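The Killham Letter
Monday, March 29, 2021

Usman Says He Is Staying for the Members. Which Ones?

Ibrahim Usman told the ruling party's Killham district congress on Saturday that he has no wish to remain chairman and will do so only if the branches insist. By the end of the afternoon the branches had insisted. The motion to let him stand again in June was moved by his deputy, seconded by his former driver, and passed on a show of hands that the chair declined to count.

The chair was Usman.

We have been hearing about his reluctance for a long time now. He was reluctant at the last congress and at the one before it, when the two-term limit was "suspended pending review." The review has never been published. I asked the district office for a copy last week and was told it was with the legal desk. The legal desk told me it was with the district office.

His supporters make much of the membership figures. The party says it has 3,004 paid-up members in Killham, and that this is proof of a leader people want. Maybe it is. But the hall holds 800, it was well short of full, and a good part of the front rows came in on buses from Elen, which is in another district and does not vote in this one. When I asked a party official about the buses, he said that friends are always welcome. I asked whether friends had been raising their hands during the vote, and he went to look for someone who might know.
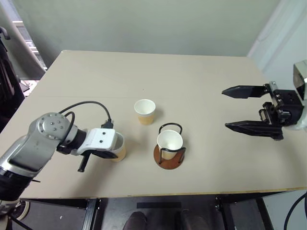
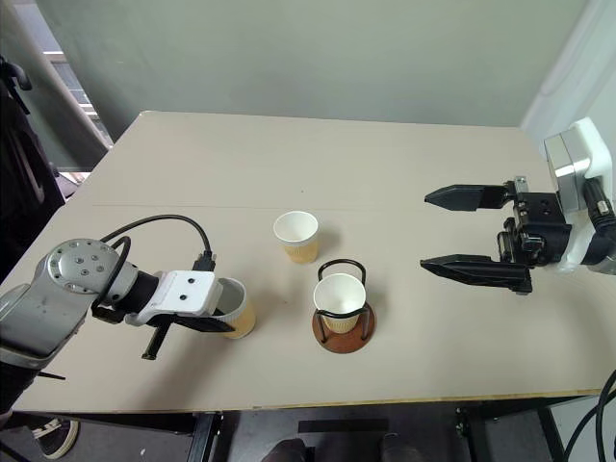
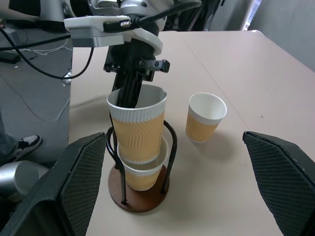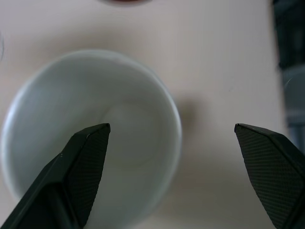

The other Ibrahim, Ibrahim Ogbonna, was supposed to be the story of the day. He has been telling reporters since the new year that the district needs new blood and that he would put his name forward "at the proper time." He spoke for three minutes. He thanked the chairman twice, praised the road to Tilimus, and sat down. His name did not go forward. Asked on the steps afterward whether the proper time had passed, he said that unity came first and that people should not read too much into things.

I am going to read something into it anyway. Ogbonna runs the party's youth wing, and the youth wing's budget is signed off by the chairman's office. It has been held up since before Christmas. If the money is released in the next few weeks, readers can draw their own conclusions, and I will report it either way.

There is also the matter of Babalola ward, whose delegates were turned away at the door over a problem with their credentials. Babalola is the one ward that passed a resolution asking for the term limit to be restored. The credentials desk says the forms had the wrong stamp. One of the delegates showed me his form, and next to it the form he used last time. The stamps looked the same to me. The desk says it will look into the matter, though it would not say whether the ward gets its votes back before June.

None of this breaks the party's rules, as far as I can tell, and that is partly because the rules are hard to get hold of. The printed constitution handed out on Saturday still has the two-term limit in it, with no note about any suspension. I have kept my copy.

Nominations are open until the first week of June. So far there is one.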